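Jadness counter set, README

last edit 26 Dec 2018, Mitra Moradi 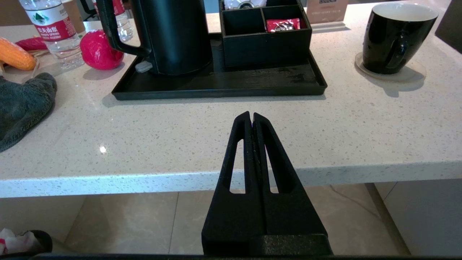 Read this first if you are picking up the counter folders. Short version: small pictures of a drinks counter, and notes on what sits on it. Written in a rush before the Plirncombe handover, will tidy later.

What this is

A set of 552 pictures of kitchen counters and drinks trays, the kind you get in rental flats and hotel rooms. Kettle, mugs, snack packets, water bottles, a few toy foods. The point is the things on the counter and how they are laid out. If you want whole rooms, get the Sotier set instead, it has wide views and fewer close ones.

Split into 34 folders. One folder = one layout of the counter. Inside a folder the layout stays put, only the view changes. New layout, new folder, even if all that moved was a mug.

Things you will meet

kettle: tall black one, curved handle, small gray switch low down near the back. Usually on the tray.

tray: black, rectangular, raised edges. Shows dust. Please do not clean up the dust in editing, a couple of people asked and the answer is no.

organizer: black box with compartments, lives on the tray next to the kettle. Label the box and its contents separately. Snack packets go in it, a red foil one and a white-and-gray one are the usual pair but don't count on both being fully in view.

mug: black outside, white at the inside rim. Handle counts as part of the mug.

coaster: round, beige, see-through-ish. Easy to miss against the white counter. Gets its own label, not part of the mug.

water bottle: clear plastic, red and white label with green trees and red Chinese characters. Label text is NOT transcribed. Second bottle is often partly behind the kettle, still label it if any of it shows.

sign: small beige holder on a clear base. Print is too small to read. Has part of a QR code showing. Do not try to fill in the rest of the code, do not guess the text. Label is just "sign".

toy food: corn cob, red chili pepper, bright pink round thing. The pink one has caused more email than the rest of the set together. Apple? Ball? We settled on "pink round" and left it.

plate: wooden, the corn goes with it. Plate and corn are two labels.

cloth: dark gray, plush, hangs over the edge of the counter. Label the whole cloth including the hanging part. Early folders only had the top bit done, see known problems.

counter: white speckled quartz, thick front edge. The front edge is the same label as the top.

floor: beige tile with grout lines. Reflections on the floor are floor. Not objects.

How the layouts were picked

Rahimi flat, mostly. I started from how the counter was already set out and then shifted things folder by folder. Tray near the middle for most of them. Toy food ended up on the left a lot, my habit, I reach that way. If you train anything on this, be aware that left = toys is not a law of nature.

We did 2 rounds. First round in November, second one after people complained that the cloth never moved. It moves in the second round. A bit.

Labels

Plain text, one file per picture, same name as the picture. One thing per line. Name first, then where it is in loose words (left, right, on tray, behind kettle). No boxes in this version, they are planned.

Use "partly hidden" when something stands in front, "cut" when the picture ends before the thing does. These got mixed up at the start. A kettle with its top missing is "cut". A bottle behind a kettle is "partly hidden". Something can be both.

Do not label color twice. "black mug" is enough, no need for "black mug, black handle".

Do not say if the kettle is full, or hot, or if the bottles have been opened. Can't be told from a picture and folks were guessing. Same for what is inside the packets.

Known problems

Cloth outlines wrong in the early folders, described above. Fix is half done.

Black on black. Kettle, tray and organizer run together in dim pictures and the labels there are shaky. Organizer was called "box", "caddy" and "holder" by different poeple, I merged them all to organizer. If you still find "caddy" anywhere tell me.

Coaster missing from a good number of label files. White counter, beige coaster, tired eyes.

3 folders have the sign labeled as "menu". Wrong, we don't know that it is a menu. Change to sign.

Chili sometimes listed as real food. It is a toy. So is the corn.

Some file names have a space in them, sorry. Renaming would break the Plirncombe lists so they stay until the next version.

Use

Fine for: finding small objects, counting things on a counter, layout questions, practice labeling.

Not so good for: reading text, anything about brands, anything about people. Also bad for lighting work, it is all one flat and the same windows.

If you pass it on, pass this file along with it. Name the set as Jadness counter set and say which version.

To do

finish cloth outlines
coaster pass, all folders
second mug, diferent color, for the next round
decide about boxes
ask Rahimi if we can have the flat again

Questions to Mitra. Put "counter" in the subject line or it goes in with the Sotier mail and I won't see it till the week after.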